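Zosthorpe Community History Project
Second progress report to the Norkine Foundation
Submitted by Elaheh Safavi, December 4, 1999

Period covered

The report covers work since the July submission. The project records the settlement of families who came to Zosthorpe to work in the Pritley cannery and the rail yard beside it, and who stayed after the cannery closed. Budget lines are reported separately on the foundation's form.

Archival work

Transcription of the cannery payroll ledgers is complete. The ledgers yielded 1413 individual entries, each now keyed with surname, given name, job, rate of pay and street of residence where stated. Spelling is kept as written. A second field holds a standardized form of the surname, so that variants made by different clerks can be searched together. Where two readings were possible, both are recorded.

The city directories were checked against the ledgers street by street. Agreement is good for household heads and poor for boarders, who were listed irregularly or left out. Women employed on the packing line appear in the ledgers but seldom in the directories. Any population estimate based on the directories alone will therefore run low, and the draft chapter on housing has been changed to say so.

Two ledgers remain unlocated. The finding aid at the county library lists them, but the shelf numbers lead to unrelated tax rolls. A written request has been filed with the library and a reply is pending.

Oral history

Recorded interviews now come to about 142 hours. Most were conducted in the homes of the persons interviewed, with a signed release on file for each. Indexing by topic has gone more slowly than planned. The original topic list was drawn up from the written sources and gave little room to food, child care and religious practice, all of which take up a large share of the recordings. The list has been revised and the earlier tapes are being indexed again.

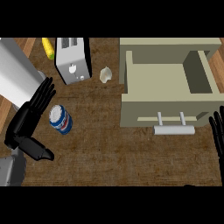 The chapter on household economy has been drafted in full and is in its first revision. It argues that the kitchen was a place of paid work as well as family work, particularly in homes that took in boarders. Several speakers date the seasons by what was on the table. An ear of corn, yellow and with a little green husk left at the tip, like the one lying near the paper towels or canister in the picture, stood for the weeks when the cannery ran a night shift. The chapter uses such remarks to place undated events within the working year, and checks them against the payroll wherever possible.

The Zarei family papers, received on loan, include rent books and letters in Persian. The letters have been copied. Translation is under way – the handwriting of the earlier letters is difficult, and progress is uneven.

Changes to the plan

The map section will be reduced. Lot boundaries south of the rail yard were redrawn too often to be shown on a single base map at the page size agreed with the printer. A table of addresses will take its place.

Work remaining

Indexing of the recordings, translation of the Zarei letters and revision of the housing chapter are the main tasks for the next period. The bibliography is current through the material cited in the drafts. No change to the completion date is requested.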